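4.2 Simulated Kitchen Environment

Policies are trained and evaluated in Bredia, a rendered indoor environment built on the Telleo physics interface. The planner, Dinu, receives images from the robot's own viewpoint together with joint positions for both arms. It returns short motion segments, which the Corkska controller converts to joint commands. All three components run as separate processes, so that a slow planning step does not stall the controller.

The training set contains 3,392 episodes, of which 923 were set aside for validation. Objects on the table are small and thin items are common, a deliberate choice — earlier scenes used only large blocks and did not separate the methods under comparison.
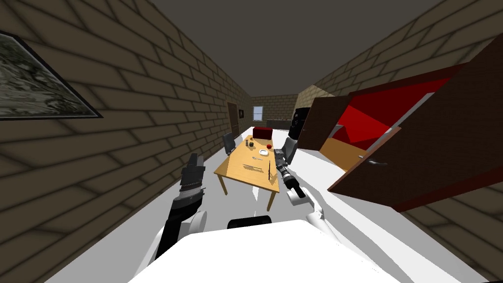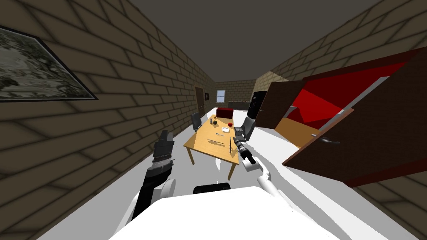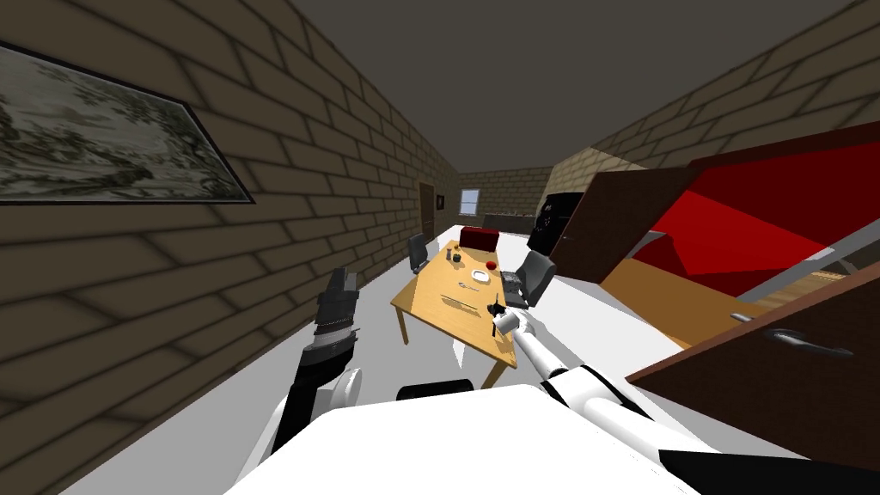 Figure 4. Rendered robot views in Bredia. Each contains both arms, the dining table with a plate and other small items, and the brick-walled room beyond.

Dinu maintains a separate estimate of free space for each arm. Surfaces that fall outside the current view are kept in the map for 16 planning steps and then discarded unless they are observed again. When a proposed segment passes through unobserved space, the planner shortens it to the last point known to be clear and requests a new image. The two arms are planned in sequence, with the second treating the path of the first as an obstacle. This ordering is conservative and sometimes leaves one arm idle, but it kept planning time within the limit imposed by Corkska.

Evaluation used 1,102 further episodes with new object placements. No parameters were adjusted after these episodes were generated.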